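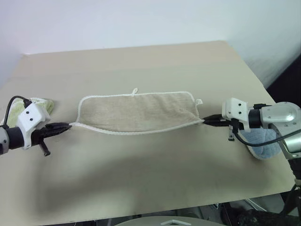

Rules for two arms working with cloth: when does an episode count as good?
Asked in Teleoperation and Data, November

We are writing a short guide for our operators at Wendt. The task is to lift a small towel with both grippers and then fold it. We have 258 episodes until now, and two reviewers do not agree on 21 of them. My question is about the moment when both arms hold the towel in the air. Must the cloth be pulled straight, or may the lower edge hang down a little? Also, is it allowed that a gripper holds only the cord at the border?
Ute Fuchs

Answer 1 (accepted)
At my last workplace we allowed some hanging. If you ask for a fully straight cloth, operators pull too strong and the arms work against each other. Our rule had 2 points: the upper edge is nearly straight, and each gripper holds a corner. Cord only was marked "weak grip", but we kept the episode if the towel did not fall. Please write the rule before you review again, and let both reviewers do the same 21 without talking.
lostance_k

Answer 2
I would reject cord only. It slips.

Comment from Ute Fuchs: Thank you both. I will add the "weak grip" mark. Should other cloths be away from the table before the start, or is this too strict?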